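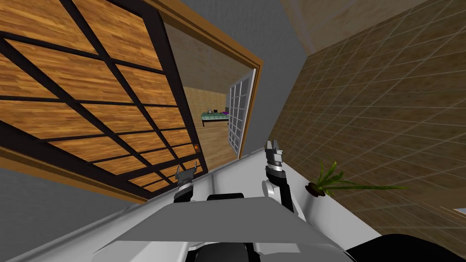

Equipment > Service robots > Sotton two-arm household unit

Sotton Two-Arm Unit for Housekeeping and Room Preparation

The Sotton is a mobile robot with two arms, supplied to serviced apartments, residential homes and small hotels. It is intended for the parts of housekeeping work that involve repeated reaching, carrying and the opening of doors and cupboards. It works alongside housekeeping staff and is not offered as a replacement for them.

Each order begins with a simulated model of the customer's own rooms. The unit is rehearsed in this model before it is delivered, so that door widths, handles, knobs and ledges are known to it on the first day. Where a room cannot be measured in advance, Zanel staff will visit and complete the survey with the customer's housekeeping supervisor.

Description

The body is finished in white and light grey panels. Each arm ends in a gripper with two fingers, which can close on a small cupboard knob or hold the edge of a folded sheet. The two arms may be used together or separately. In daily use the most common arrangement is for one gripper to hold a door while the other passes an item through.

Rooms with glazed doors, narrow openings or breakable objects near the working area require additional rehearsal. Potted plants and ornaments on open ledges should be entered in the room record, and the record should be amended when they are moved. The unit will stop if it meets an object it does not expect, and will wait for a member of staff.

Tasks supported

Opening and closing hinged doors and cupboard fronts
Carrying linen and towels between rooms
Collecting small items from beds and floors and placing them in a tray
Returning items to shelves at a fixed height

Bed making is not supported at present. The unit can bring linen to the bedside and remove used linen, but the bed itself remains the work of the attendant.

Changes to working practice

Customers should expect the working day to change, and should plan for this before the unit arrives. At Jonberg, a residence of 22 apartments, the unit has been in service since November. Attendants there formerly worked alone, each with a trolley. They now work in pairs on the upper floor, with the Sotton fetching and carrying between them.

Rowena Baluyot, housekeeping supervisor at Jonberg, reports that the change was felt first in the order of the work. "We used to finish one apartment and go on to the next. Now the linen goes round first, and we follow it. Some of my colleagues liked that from the start and some did not, and I moved two people back to the ground floor at their own request."

Olga Garrido, an attendant on the upper floor, notes that she bends and lifts less than before but spends more time checking room records. "If somebody has moved a chair, I have to enter it. That is a new job and it needs its own time on the rota."

We recommend that 20 minutes be set aside at the start of each shift for the checking of records, and that this be treated as paid work in its own right. Pay grades should be reviewed where attendants take on supervision of the unit. Jonberg agreed its revised duties with staff representatives before installation – a course we advise all customers to follow.

Training

Training is given on site by Florian Millet and Edit Bodnár. Groups are limited to 10 people. The course covers starting and stopping the unit, amending the room record, freeing an item from a gripper, and reporting a fault. No previous experience with machinery is needed. Night staff should attend even where the unit is not used at night, as they may be asked to move it.

Service

The grippers should be inspected after every 1000 hours of use. Worn finger tips may be replaced by the customer; all other work on the arms must be carried out by Zanel or by Amaral, our service partner. A loan unit can be provided during longer repairs, subject to availability, and will be loaded with the customer's existing room records.

Enquiries about surveys and trial periods should be addressed to Otakar Sokol, Customer Installations.

Contact | © Zanel | Back to top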